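6. Recording Area: Cable Management and Shutdown

This section applies to operators who record hand demonstrations with the Trileo headset for later use in robot training. It covers the desk, the wall display and all loose power supplies within arm's reach of the operator. Rules for the robot cell itself are in Section 9.

6.1 Before you start

Clear the desk of cups, tools and paper. Turn off the wall display at the set. A standby light is acceptable. Do not rely on the remote control, which can be triggered by accident when it lies under other items.

Check that the headset cable runs up and away from your hands. If the cable drops in front of your chest, stop and refit the clip before you record.

CAUTION: While you wear the headset, your side vision is reduced. Know where the desk edge, the wall outlet and anything standing on the floor are before you put it on.

6.2 Winding a power adapter

Use this procedure for any small adapter with a fixed or detachable cord. It is also recorded as a standard task (task code 2065), so the steps must be carried out in the order given.

1. Unplug the adapter from the outlet. Grip the plug body. Do not pull on the cord.
2. Lay the free cord on the desk and remove any knots. The cord does not have to be straight.
3. Hold the adapter in your left hand with the fingers over the top and the thumb on the front. Left-handed operators may reverse the hands but must enter "L" in the session log.
4. Leave a slack loop where the cord leaves the adapter body. The first wrap must not pull against the strain relief.
5. Pinch the cord between the thumb and fingers of your right hand and draw it around the body. Let the rest of the cord feed up from the desk.
6. Keep both hands in view of the headset camera until the last wrap is complete. Look at your hands, not at the display.

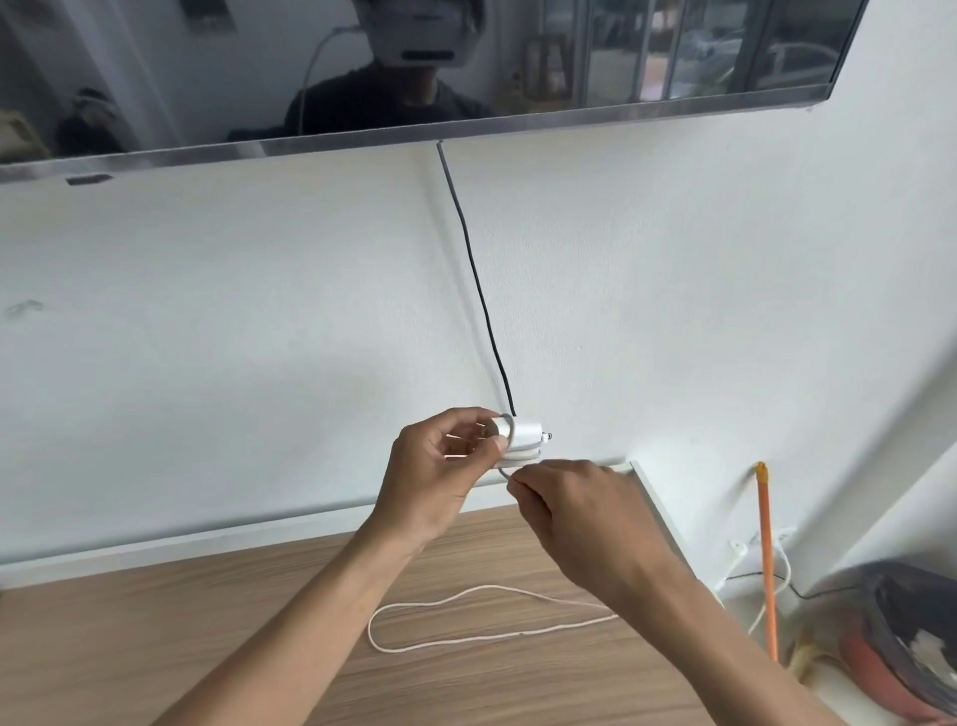
Figure 6-2. Winding the cord onto the adapter, both hands in view.

7. Tuck the end of the cord under the last 2 wraps. Use a hook-and-loop tie if the end will not stay in place. Do not use wire ties or rubber bands.
8. Set the adapter on the desk and move both hands clear of it. Hold still for a slow count of three, then end the recording.

NOTE: Wraps do not have to be even. Do not rewind the cord to improve its appearance during a recording. If you drop the adapter, pick it up and continue. Dropped items are kept in the data set and marked by the reviewer.

NOTE: Some adapters have an exposed metal pin at one end. Keep the wraps off the pin, and do not press it against the wall or desk.

6.3 Reflections and privacy

A dark screen reflects the room. The operator, the windows and anyone standing behind the desk can appear in the recording even when the display is off. Under the Esbridge site rules:

- The operator must have a signed consent form on file.
- Other people must stay out of the reflected area or sign the same form.
- Papers, badges and monitors that show personal data must be turned away or covered.

Where a reflection shows a person who has not signed, mark the recording HOLD and do not upload it. Send the session number to Rosângela Aguiar, data release.

6.4 Cables that stay in place

Do not wind, clip or reroute cables that are still connected to the display. Cables that hang down the wall may remain as they are if they do not touch the work surface. A hanging cable that reaches the desk must be secured before the next session.

Keep the wall outlet accessible at all times. Report a loose or warm plug at once and stop using that outlet.

6.5 End of session

1. Stop the recording and confirm that the file has closed.
2. Remove the headset with both hands and place it on its stand, lenses away from the window.
3. Enter the task code, hand preference and any HOLD marks in the log.
4. Put wound adapters in the Distimley bin, cord side up.

The maximum continuous wearing time is 15 minutes. Take a break of at least the same length before the next session.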